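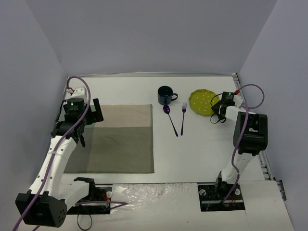 ## Comparing grippers on a table-setting job

I've been swapping grippers on my two arms since August, and laying a place setting is still my favorite test (it's cheap, it's quick, and you already own everything!). A placemat, a mug, a spoon, a fork and a polka-dot plate will show you more than a box of foam cubes ever could.

**Start with the plate.** It's the mean one. A low rim gives the fingers very little to get under, and the Hopkin pads slid right off mine until I slowed the close speed to 8. The Waditz fingers did better on the rim but were clumsy with the fork – I'd keep them for mugs.

**Flatware next.** Dark, shiny metal on a white table is a good workout for your camera settings too. Drop the exposure before you blame the gripper!

**Tie your cables, but leave slack.** Mine are purple and go up over each wrist in a big loop, with a small tie partway down the white link. Before every run, move both arms to their farthest reach by hand and watch the loops.
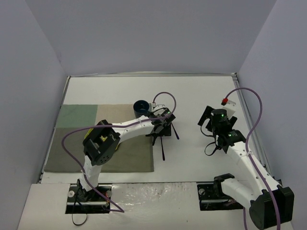
Cloth goes last on my list, partly as I never get the same result twice. Pinch a corner, lift a little, then drag. If the fold lines bother you, iron the mat (I don't). Wide finger tips beat narrow ones for me, whatever the Umham manual says.

**Write it down.** I keep one line per try: gripper, object, speed, got it or dropped it. I'm at 467 tries with the Hopkin pads and 700 with the Waditz, so the Hopkins have some catching up to do. Next up is the Varnport controller, same objects, same order.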